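双臂工位夹爪对比试验 安全点检表(附检查意见)
2019年7月8日 星期一 适用工位:二号桌
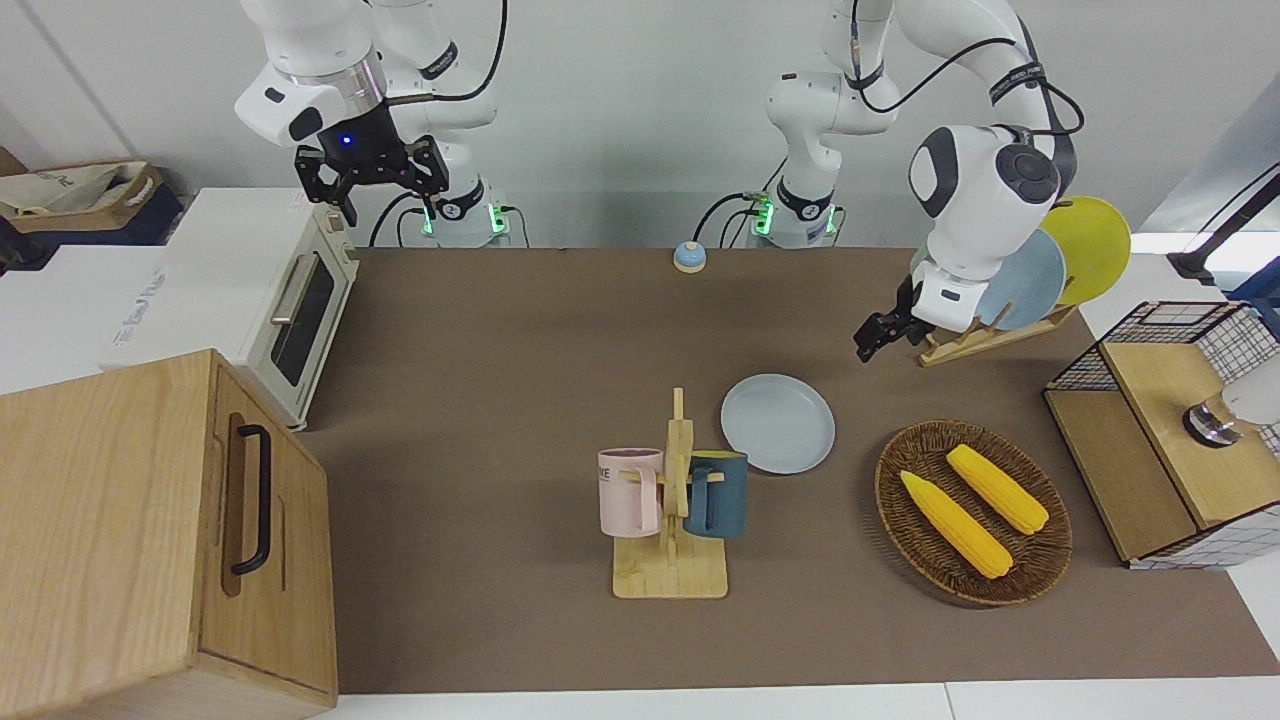
填表人:Yan 项目组 现场安全员
岗位:夹爪与控制器对比试验,点检及复核

一、适用范围

本表用于 Rostex 与 Tullow 两种平行夹爪的对比试验。两种夹爪轮换安装,每次更换后重新点检,不得沿用上一次的结果。控制器为 Pinditz 试用版,固件未经我方同意不得升级。五月份的旧版点检表作废,旧表中关于单臂工位的条款不再引用。

结果栏填写:合格、不合格、待复查。凡填“不合格”的项目,处理完毕之前不得上电运行。“待复查”的项目可以低速运行,但必须在意见中写明限制条件。

二、上电前检查

1. 底座固定
检查内容:两台机械臂底座螺栓无松动,标记线对齐。
结果:合格
意见:左臂底座有一颗螺栓的标记线已经磨淡,重新画过。下次点检请对照新线。

2. 线缆
检查内容:臂身外走线无磨损、无死弯,底座线缆不压在桌沿下。
结果:待复查
意见:左臂沿连杆绕行的黑色线缆余量偏大,腕部翻转时有可能挂到后排物品。今日限制腕部转角,走线整理后再放开。两底座通向桌面后沿的细线要加线夹,不能只靠自重垂着。

3. 夹爪安装
检查内容:法兰螺钉按规定力矩拧紧,指尖无裂纹,指垫无脱胶。
结果:合格
意见:指垫更换记录请写在夹爪随附的卡片上,不要写在胶带上贴到臂身。上周那张胶带已撕掉,内容补录到卡片。

4. 急停
检查内容:两处急停按钮均能切断双臂动力,复位后不自动恢复运动。
结果:合格
意见:两处各试一次,左右臂均停。注意桌面后侧的浅蓝色圆顶按铃是试验物品,与急停无关。新来的操作员必须在开机前当面指认急停位置。

5. 人员站位
检查内容:运行期间操作员站在桌前黄线以外,手不伸入桌面上方。
结果:不合格(已处理)
意见:检查时黄线有一段翘起,看不清边界。已重新贴过,复查合格。

三、桌面及物品检查

6. 物品摆放
检查内容:按当日试验方案摆放,物品之间留出夹爪张开的空间,不得有方案以外的物品。
结果:合格
意见:木制杯架放在浅蓝色圆盘的旁边,两只杯子分挂立柱两侧。抓杯子时夹爪从外侧进入,不要从两杯之间下探。藤编篮中的两根玉米斜放,用来比较两种夹爪对凹凸表面的夹持情况,每轮开始前恢复成相同朝向。

7. 易碎品
检查内容:盘、杯无缺口、无裂纹。夹持力上限已在控制器中设置。
结果:合格
意见:夹持力上限暂定为额定值的70%。木盘架上竖放一只浅蓝色盘和一只黄色盘,黄色盘在后,取黄色盘时容易碰到前面的盘。先取前盘,再取后盘,顺序写入程序,不由操作员临时决定。

8. 烤箱
检查内容:烤箱不通电,电源插头拔出并收好,门能正常开合。
结果:合格
意见:只做拉门动作,不加热。把手为银色横杆,两种夹爪都能套住,但 Tullow 的指尖较短,贴得太近时壳体可能顶到玻璃窗。接近速度设低一档。右臂在烤箱后角上方停靠时指尖离顶面太近,停靠点请抬高后重新示教。

9. 带把手的木柜
检查内容:盖板和把手牢固,拉动时柜体不滑移。
结果:待复查
意见:盖板没有完全合上。若方案要求拉把手,先由操作员把盖板压平,机械臂不做压盖动作。柜底防滑垫已申请,到货前只允许空走轨迹。

10. 右侧网格柜
检查内容:黑色铁丝网无翘头,柜内物品不伸出。
结果:合格
意见:铁丝网格对深度相机干扰较大,Pinditz 控制器的避障功能在这一侧不可信,请用手动设定的禁入区。禁入区参数改动要双人确认。

11. 周边杂物
检查内容:机械臂可达范围内无纸箱、布袋、衣物。
结果:待复查
意见:烤箱后方有一个纸箱,里面放着米色布袋。该处不在今日轨迹内,但右臂全伸时够得着。试验结束后移走。

四、上电后检查

12. 指示灯
检查内容:两底座指示灯为绿色,夹爪指示灯与随机说明一致。
结果:合格
意见:底座绿灯只表示控制器就绪,不代表可以伸手。如出现其他颜色或闪烁,先停机,后查记录。

13. 双臂间距
检查内容:双臂同时运动时,控制器的互锁有效。
结果:合格
意见:用空载低速轨迹试了4次,均在设定距离处停住。换装夹爪后外形尺寸变化,互锁模型要同步更换。上次有人换了夹爪没有换模型,此项以后由安全员签字。

14. 断电保持
检查内容:夹爪持物时断开动力,物品不立即掉落。
结果:Rostex 合格,Tullow 待复查
意见:Rostex 断电后指尖不松。Tullow 断电后有缓慢张开的现象,夹软质泡沫块时不明显,夹杯把时明显。在供应商答复前,Tullow 不做离桌面较高的搬运,杯子和盘子一律低位平移。

15. 疲劳记录
检查内容:夹爪开合次数已登记,达到1,000次的停机检查指垫。
结果:合格
意见:Rostex 已超过1,000次,指垫检查完毕,边缘发亮但未见开裂,继续使用。计数以控制器日志为准,手写数字仅作参考。

五、两种夹爪的安全差异(供排方案时参考)

Rostex:闭合动作快,断电保持可靠。壳体较宽,进盘架的槽位时两侧余量小,要放慢。
Tullow:闭合柔和,碰到硬物时退让明显。断电保持问题未解决。指尖短,抓篮中物品时壳体会先碰到篮沿。
以上仅为安全方面的观察,抓取成功率见试验记录,不在本表统计。

六、遗留问题

(1)左臂线缆整理及线夹安装,完成前限制腕部转角。
(2)木柜防滑垫到货后复查第9项。
(3)纸箱及布袋移出可达范围。
(4)Tullow 断电张开问题,已附日志发给供应商,等待书面答复。
(5)右臂停靠点抬高后,需重新核对禁入区。

七、放行结论

同意在上述限制条件下运行,速度不超过第3档。更换夹爪、控制器重启或桌面物品变动后,第3、6、12、13项必须重做。

本表一式两份,一份挂在工位旁,一份交项目组存档。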